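Ticket 301 - rice all over the prop fruit, glass plate, station 8
Opened by: Kelly Sowerby
Site: Endham
Status: open, waiting on parts (bag)
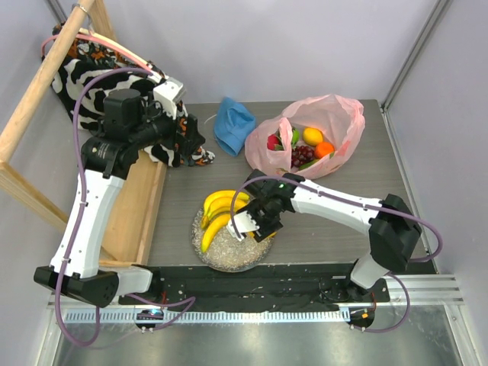
Station 8, bananas on the plate, rest of the fruit in the pink bag.

Jan 11, 2024
KS: Filler on the round plate is sticking to the bananas. Goes into the bag with them and ends up in the bottom under the grapes. Wiped bananas with dry cloth, came back after one round. Filler is the rice from the Drultwood order, 1000 g sack. Need a fix before the tidy-up set is reused.

Asabe Tijani: Which bananas, old ones or the new bunch? New ones had a tacky coating out of the box.

KS: New bunch.

AT: Wash warm water + dish soap, dry overnight. Dont use the spray, it made the lemon worse.

KS: Washed. Better, still a few grains down between the bananas. Knocked them out over the sink.

Pirmin Ortner: Can we just put less on the plate? 200 g should cover it.

KS: Tried 200, glass shows through in the middle, Kumiko wants it covered. Going back to the full amount.

Kumiko Nagano: Yes covered please. Also the zebra cloth, can someone shake it out before it goes back over the wooden frame. Found rice in the folds. Blue cap is ok, I checked, just keep the string from getting tucked under.

KS: Cloth shaken, outside. Cap left alone.

KS: Bag is the remaining problem. Static I think, grains cling to the inside and wont wipe off. Turned it inside out and rinsed, small split at the seam now. Asked Adesuwa for two more, same pink.

Adesuwa Etim: Babalola is out of pink til May. They have clear. Ok?

KN: Clear is fine if its the same size. Must stand open with the strawberry, lemon, orange etc in it

AE: Will check size and update hree.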